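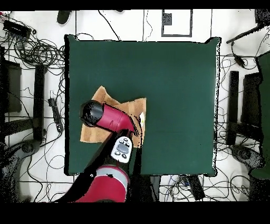 Portable appliance check, before the autumn term
Trimunach Hall, main room, kitchen, back store and the little dressing room
Done by me, Lorna Abella, 18th September

Right, this is the visual check, the one you do with your eyes and hands and no meter. The proper electrical testing gets done separately by Kolev and their stickers are the green ones. If you're doing this after me, work in the same order as I have and write your comments as you go along, as I tried doing them all at the end last August and couldn't remember which kettle was which.

Unplug everything before you start handling it. Yes, the lamps as well.

WHAT I LOOK AT ON EVERY ITEM

Plug: pins straight, no cracks, no brown marks, cord grip holding the outer sheath and not just the coloured wires.
Flex: run the whole length through your fingers. Nicks, flat spots, tape (tape is always a fail, whatever is under it).
Where the flex goes into the appliance: bend it gently. This is where hairdryers and irons go first.
Casing: cracks, missing screws, rattles.
Vents: fluff, hair, dust.
Switch: clicks on and off properly, doesn't stick halfway.
Fuse: right size for the thing it's in. 3 amp for lamps and radios, 13 for anything that heats.

DRESSING ROOM

Hairdryer, drama group. PASS with comment.
Plug fine, flex fine, switch fine. The back grille was furry, so I took it off and cleaned it with an old toothbrush. Please could whoever does the hair for the panto have a quick look at this every couple of weeks? A blocked grille makes the thing run far too hot and then it cuts out, and everybody thinks it's broken and goes and buys another one. That's how we ended up with so many.

Hairdryer, folding travel one. FAIL.
Flex has a split right at the handle and I could see the inner colours. Cut the plug off and put it in the recycling crate. I know somebody was fond of it, sorry!

Curling tongs. PASS.
The stand was missing so I've bent it a new one out of stiff wire, which works but looks awful. If anybody has a heatproof mat at home they don't want, I'd love it.

Mirror lights. PASS.
One bulb gone, replaced. The holders are a bit wobbly but the wiring is sound. Don't go over 40 watts in these, it says so inside the fitting and the last lot were 100, which explains the scorch on the paint.

KITCHEN

Kettle, big. PASS.
Needs descaling, but that's a job for another list.

Kettle, small. FAIL.
The lid doesn't click shut any more, so it doesn't switch itself off when it boils. I stood there and watched it go for ages. Gone.

Toaster. PASS with comment.
Crumb tray was full. Properly full. I've emptied it over the bin and wiped the sides, and I've moved it out from under the wall cupboard because the underside of that cupboard was getting warm. Please leave it where it is now, even though it's in the way of the tea towels.

Microwave. PASS.
Door seal clean, door shuts tight, plate goes round. The light inside doesn't work and hasn't for years. Not a safety thing.

Urn. PASS.
Tap drips. Stand a mug under it. The flex has to stay clear of the sink, so use the socket on the left and not the one by the draining board.

MAIN ROOM

Extension lead, 7 metres, on the drum. PASS with comment.
Always unwind it all the way, even if you only need a bit. It heats up when it's coiled and you're running something hungry off it. I've written this on the drum in marker pen, and I see somebody has drawn a smiley face next to it, so at least it's been read.

Extension lead, four-way block. FAIL.
One of the sockets has gone brown inside. I think the fan heater was plugged into it together with the urn, which is far too much for one block. Heaters go straight in the wall, please, every time.

Fan heaters, both. PASS, just about.
Vacuumed the fronts. The older one smells dusty for the first few minutes, so give it a run before people arrive. Keep them a good metre from the curtains. The tip-over switch works on each of them, I tried it.

Projector, Silel. PASS.
Filter cleaned. The remote is living in the biscuit tin with the drawing pins.

Floor lamp, by the piano. PASS.
Had a 13 amp fuse in it, now has a 3.

BACK STORE

Vacuum cleaner. PASS with comment.
The flex was wound so tightly round the handle that it had started to kink near the plug. Loose loops, please, and don't yank it out of the wall from the far end of the room. I do it too.

Glue guns, craft group. One PASS, one FAIL.
The failed one had a sticky trigger and a melted patch near the nozzle. I've kept the glue sticks as they fit the other one.

Sewing machine. NOT CHECKED.
It was locked in its case and I couldn't find the key.

STILL TO DO

New four-way block from Trurner, with its own switch if they've got one.
New small kettle.
Find the sewing machine key and check the pedal flex.
Ask Kolev when they're next coming and whether they can look at the socket behind the stage, which feels loose to me.
Bring things in from home only after I've seen them, please. Pop them on the shelf inside the store door with your name on and I'll get to them by the next coffee morning.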